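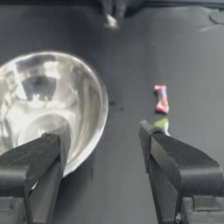 One bowl, one pot: cooking class promises a lot from very little

The pitch for the new home cooking course at the Jorerum community kitchen is simple enough. Buy one big stainless steel mixing bowl, learn to use it for nearly everything, and get rid of most of what is in your cupboards. Whether anyone needs to pay $28 a session to be told this is another matter.

The course, which runs for six weeks from June, is the idea of Kiran Dwivedi, who used to manage the kitchen supply store Grewal on the east side of town. He says most households own far too many bowls, and that the plastic ones stain, the glass ones chip and the small ones are useless.

"People mix a cake in something the size of a cereal bowl and then wonder why there is flour on the floor," Dwivedi said. "A wide steel bowl fixes that. You can make dough in it, toss a salad, wash greens, set it over a pot and melt chocolate."

All true, and all familiar to anyone who has watched a grandparent cook. Steel bowls are light, they don't break when dropped and they cost little. They also can't go in the microwave, they slide around on a smooth tabletop when you whisk hard, and they get hot quickly over steam. The course flyer mentions the first three points and none of the others.

It also says that students will "cut kitchen clutter in half." Asked where that figure came from, Dwivedi said it was based on what he had seen in his own home and in those of a few friends. There was no survey.

The sessions are limited to 13 people. Each person gets a place at one of the dark gray worktables and the use of a bowl, which stays in the kitchen at the end. Ingredients are included. The first week covers bread dough, the second covers salads and dressings, and a later one is given over to washing and storage - a full evening on cleaning a bowl, for those who want it.

Anju Tripathi signed up for a trial session last month and came away half convinced. She liked the bread. She was less taken with the talk on decluttering that followed, which she said lasted longer than the kneading.

"I did go home and get rid of some old plastic," she said. "I kept my glass bowls. I like my glass bowls."

The kitchen has its own reasons to want the course to fill up. Its new tabletops and sinks cost more than planned, and it is still $2,000 short of paying for them. Gintarė Jõgi, who handles bookings, said the evening slots had been hard to rent out and that a regular class would help.

A baking course offered in the same room last year was dropped after three weeks when attendance fell. Jõgi said that one was poorly timed. Dwivedi said it used too much equipment.

Places can be booked at the front desk until 6 p.m. on weekdays. No refunds are given once the course has started. Anyone who only wants the bowl can find one in most kitchen stores, usually for less than the price of a session.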